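布班の作業ノート(共有)

昨日の続き。朝イチで来たら部室の鍵が開いてて、先に誰か来てるのかと思ったらただの閉め忘れだった。最後に出た人、ちゃんと閉めて帰ろう(たぶん私です、すみません)。

で、今日のテーマは相変わらず「布をつかむ」。Gittins杯の布課題まであまり日がないのに、うちの二本腕はまだキルトの端をつまむのに手こずってる。硬い箱とかコップならもう余裕なのに、布になった途端にぜんぜんダメ!去年の先輩たちのノートを読み返したら同じことで三ページくらい愚痴ってあって、ちょっと元気が出た。

とりあえず机の上に布を何種類か出して、左右の指が近づいたときの当たり方を見るところから。白いのと、青と白の柄のキルトと、青灰色のやつ。キルトは縁がふっくらしてるので指が引っかかりやすいはず、という予想でやってます。
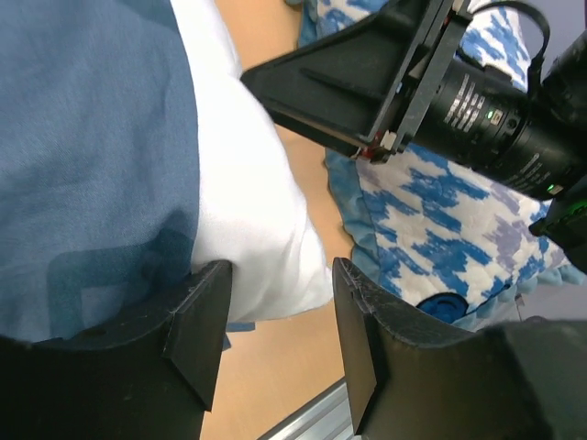
Bultedmont工作棟、2月

制御まわりのメモから。Fekimero(うちの学習用スクリプトね、名前の由来はもう誰も覚えてない)の最新版を入れたら、起動直後に右腕だけ原点がずれる現象が出た。再現率は高くて、電源を入れ直してもダメ。ログを見たら設定ファイルが古いほうを読みにいってて、パスを一行直したら直りました。この一行に午前中ぜんぶ持っていかれた……。設定ファイルは今後 config_new とか config_new2 とか増やすの禁止で!増やすなら日付か理由を名前に入れること。

手首カメラの映像で気になったのは、白い布がちょっと飛び気味なこと。指は真っ黒だから、指に露出を合わせると布が白くなるし、布に合わせると指の輪郭がつぶれる。前回は布のほうを優先してたけど、私は少し暗めに固定して両方ぎりぎり見えるところを探したい派です。自動露出のままだと、腕が動くたびに明るさが変わって学習データとしてはつらい。

あと指の縁に細かい傷がだいぶ増えてきた。つかむ分には問題ないと思うけど、布の繊維が引っかかりそうで気になる。Gimentの棚に予備の指が一組あるはずなので、次に来た人は確認しておいてください。見つからなかったら刷り直します。前回の印刷データは共有フォルダの「指_丸め_修正」に入ってるやつ。「指_丸め_修正_最終」は最終じゃないので開かないこと(笑)

データの数。先月までの分と今日の分を合わせて、収録は746本。そのうち頭から最後まで使えそうなのが511本でした。思ったより残った!落としたのは、途中で操作の手が止まって迷ってるのがまる見えのやつと、カメラの時刻がずれてるやつがほとんど。迷ってるのも残したほうがいいんじゃないかという意見が前に出てたけど、今回はまず抜いて学習させてみて、その後で足して比べる方針にします。

操作のコツも書いておく。布の端に行くときは真上から降りるより、斜めから机をなでるように入ったほうがうまくいく感じがする。ただし調子に乗って下げすぎると指先が机に当たって非常停止。今日だけで7回止めました。全部私です。高さの下限をソフト側で入れておけばいい話なので、これは明日やる。やるったらやる。

それから、速く動かしたときの映像のこと。

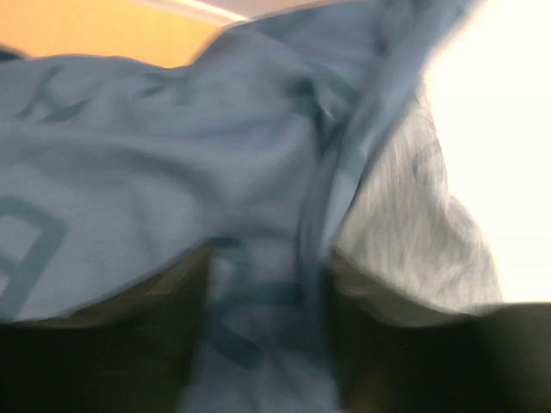
ここまでぶれると、布の柄も折り目も学習の手がかりとしてはかなり怪しい。人間の目ならプリントの線が流れてても「あ、服だな」くらいはわかるけど、モデルにそれを期待するのは酷だと思う。シャッターを短くするとそのぶん暗くなるので、照明を足すか、操作側でゆっくり動かすかのどっちか。私は両方やりたい。でも照明を足すと白いところがさらに飛ぶんだよなあ。さっき書いた露出の話に戻ってしまった。ぐるぐるしてます。

ひとまず操作の速度上限を今の60パーセントまで落として、同じ課題を撮ってみる予定。時間切れが怖いけど、本番のルールをもう一回読んだら、速さより最後の形のほうが配点が高かった。だったら遅くていいじゃん、という気持ち。反対の人は下に書いておいてください。

もう一つ、近づきすぎ問題。カメラが布に寄ると画面がほとんど布だけになって、自分の指も机もどこにあるのかわからなくなる。操作してる側も画面だけ見てると普通に迷子になります。手首カメラだけじゃ厳しいので、固定カメラを上に一台足す案を推したい。台はアルミフレームの余りで組めそう。長さが足りるかは未確認。

次の人へのお願い
・使った布は畳まないで、箱にふわっと入れておく(折り癖がつくと条件が変わるので)
・収録の前に時刻合わせを必ず実行
・ケーブルが腕の上でたるんでないか、動かす前に一回見る
・Fekimeroは今の版のまま、更新しない!

夕方5時、片づけ中。今日撮った分のコピーを回してるけど残り時間の表示が増えたり減ったりしてて信用できない。終わるまで待って、今度こそ鍵を閉めて帰ります。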